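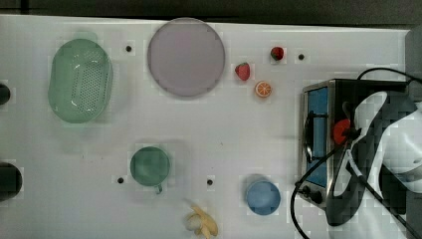

Reports > Community Grants > Dullora Family Kitchen

Progress Report to the Trinell Fund, December 2, 2023

Dear friends at the Trinell Fund,

It is a pleasure to write to you again, and I'm glad to say this has been a busy and mostly happy stretch for the Family Kitchen. When we last reported, in August, we were still waiting on the new water heater and wondering if anybody would come to the evening sessions at all. Well, they came! We have served 1,298 meals since then, and 527 of those went home with families in covered trays, which is far more than we had planned for (and explains the overspend on trays in the attached budget).

The cooking classes now run at 2 sites, our own hall on Aigner Street and the Arkia apartments, where the tenants kindly gave us the use of their community room. Arkia fills up fastest. Parents there asked for soups and beans, things that stretch, so we dropped the baking unit and wrote four new lessons in its place. The little ones' table has stayed on at both sites, and the plates and play food get as much use as anything in the building.

Not everything has gone to plan. The recipe booklet is late. We had hoped to have 1,000 copies printed by now, but the Spanish translation needed a second reading and we would much prefer to get the measurements right than hurry it. The printer has held our price, bless them, and the money is still sitting in that line untouched. We also lost two weeks of classes at the hall when the drain backed up, and the make-up sessions were thinly attended.

For the rest of the winter we'd like to keep both sites going, finish the booklet, and add a lunch session for grandparents, who have been asking very politely and very often. With your permission, we would move what is left of the baking money over to cover the extra groceries. A short note back would be plenty for our records.

With warm thanks from all of us,
The Dullora Family Kitchen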